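Frequently asked questions about the Flanitico home release

When does Flanitico come out on disc?

The film is out on DVD and Blu-Ray in December 2019. The download version has the same running time, but it does not include the extras. Rental copies come later, in March.

Is this the same cut that was shown in theaters?

No, the disc contains the longer cut. The director put back the night chase through the harbor, and also the quiet talk between the two brothers before the last fight. If you prefer the theatrical cut, you can select it from the main menu of the Blu-Ray. The DVD has only the longer one.
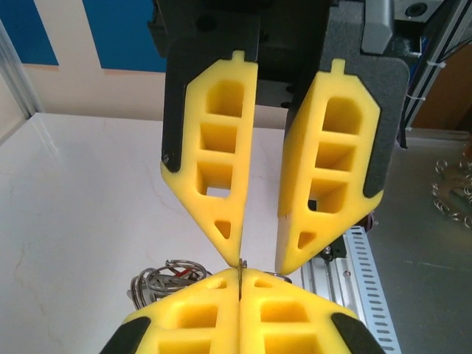 Rendum Film Bulletin, no. 313

What extras are on the Blu-Ray?

There is a making-of film of 60 minutes, an audio commentary and the first trailer. The DVD has the commentary and the trailer only – the making-of did not fit on the disc together with the film.

Do I need to see Kaewkla first?

It is better, but not necessary. Flanitico begins a few weeks after the end of Kaewkla, and the old policeman speaks about the fire several times without explaining it. Many people in our test screening had not seen the first film and they followed the story well. The commentary, however, gives away the ending of both films, so please keep it for last.

Which languages and subtitles are included?

The main audio is English. Subtitles are available in 5 languages on both formats, and there is a separate English track for viewers who are hard of hearing. We have corrected the subtitle timing in the market sequence, which was late on the review discs. 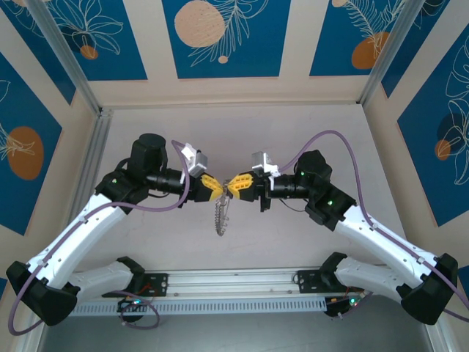
Ordering and delivery

How many copies can I order?

You may order up to 3 copies per address. Stores and film clubs should write to us before they order, as they receive a different price list.

My disc stops in the middle of the film. What should I do?

Please clean it with a soft cloth and try it in another player. Some older Blu-Ray players need a software update before they can read the menu. If the disc still stops, send us your order number and tell us at which chapter it happens. We will mail a new one, and you can keep the old one.
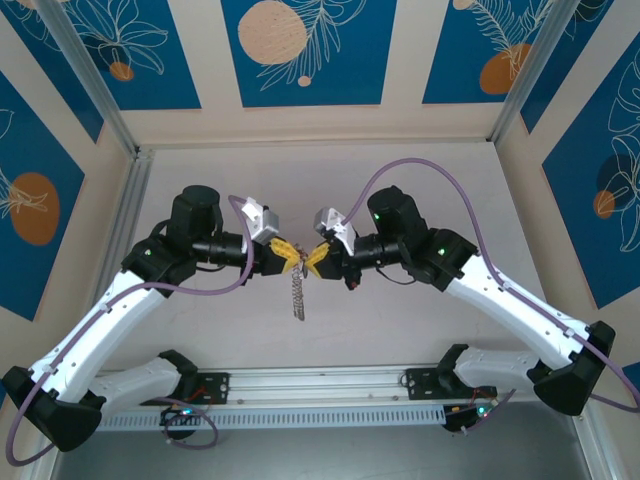 Gearóid Hennessy

Can I show the film in public?

Not with the home disc. For a school, a bar or a club evening you need a screening license, also when the entrance is free. Write to the Foston office with the date, the place and the number of seats.

Will there be a third film?

A script exists, but no contract is signed yet. We will put the news on this page when we have it.

Last updated: December 2019

Contact | © Rendum | Back to top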